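From: Rachid Fawzy
To: Small Parts and Bead Storage list
Date: 2018-02-05
Subject: Re: Divided boxes, hinged lid or lift-off?

On the Salem list page, Jollis wrote:
> I have 18 of the old lift-off boxes and I am tired of them. The
> lids get mixed up and the small stuff walks from one compartment
> to the next when I carry them to the car. Before I buy again, does
> anyone here use the hinged kind with a latch in front? I sort
> mostly seed beads and jump rings, plus some watch screws.
> Also, what do you put on the table? Mine is dark walnut and I
> lose things on it.

I changed over to hinged boxes in December and would not go back. Mine are the smoky gray ones from Brudadano. The tint is light enough that you can see the dividers through the wall and tell that there is something in a compartment, but not always what it is. For beads close in color you still have to open the lid. If that bothers you, get the clear ones.

Check the dividers before you pay. On the cheaper Iteck boxes they slide out, and there is a gap at the bottom where a watch screw will go under. Molded dividers can't be moved, but they don't leak either. I run a scrap of paper along the bottom of each wall, and if it goes under, the box goes back.

As for the table, I would cover it. A plain white board with a matte face is the best thing I have tried. Gloss throws the lamp back at you. Put the box at the far side, toward the back of the board, and keep the space in front of it for whatever you are sorting.

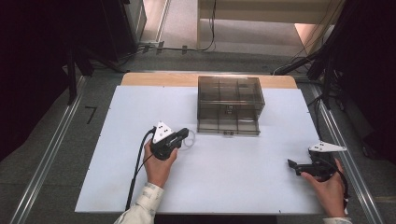 Jollis again: white is fine for the screws and the colored beads, but what about clear pieces? I have a lot of clear discs and rings and I can hardly find them on white paper as it is.

Fair point. Clear parts are the one thing white is bad for. A thin clear ring lying flat on a white board is very easy to miss. I keep a sheet of dark blue felt for those and lay it on top of the board when I get to them. Do the clear parts last – that way the felt only comes out once.

On how many to buy, count your parts first. I went through everything over the winter and had 3,637 pieces, not counting seed beads, which I weigh. They came to 86 different kinds. I had guessed around 1,000 pieces and bought too few boxes, then had to order again and pay shipping twice.

Labels go on the lid, left corner, all the same way round. Don't put one across the latch.

If anyone wants my old lift-off boxes, write to me off list. Two of the lids are cracked.

Rachid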